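Home | Projects | Notes | Contact

Filed under: Project Updates, Photo Library

Moving the shared photo library: where we are

March 25, 2026

Hi all, and thanks again for funding this one! When I wrote in November I had a pile of old phones and a plan on a napkin. Now there's a working library, and most of the Falstead pictures are in it.

The big news is that nested folders sync properly. I set up 124 albums on the desktop, tucked them into four top-level folders, and they all came through on my phone and tablet in the right order (I did a little dance). The Solov albums took two tries. Their names had slashes in them, and the importer read each slash as a new folder, so I ended up with a mess of empty ones. I've swapped the slashes for dashes.

Captions are slower going. The old Leclerc export keeps them in a separate text file, and I'm matching them up with a script that gets most of them right, then fixing the rest by hand while I watch TV.
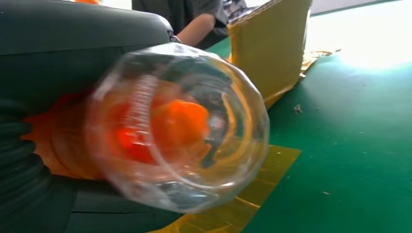
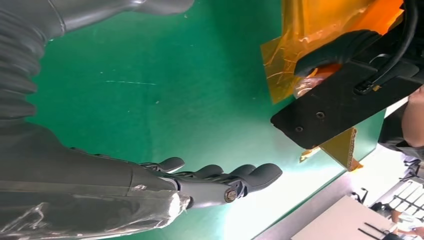
What's left

Prullanier is the last batch, roughly 100 albums, and I haven't opened it yet. I'd also like to sort out duplicates before anyone else gets editing rights. The phone app still won't let me drag a folder into another folder, so for now that happens on the desktop.

Money is fine. I haven't touched the extra storage line and would love to move it over to a second backup drive, if you're okay with that.

Comments

Does the tablet show captions yet, or just the phone?

Both, but you have to swipe up on the picture first.

Yes to the backup drive from me. Please keep it in a different building!

My Solov folders still have slashes. Do I need to sign out and back in?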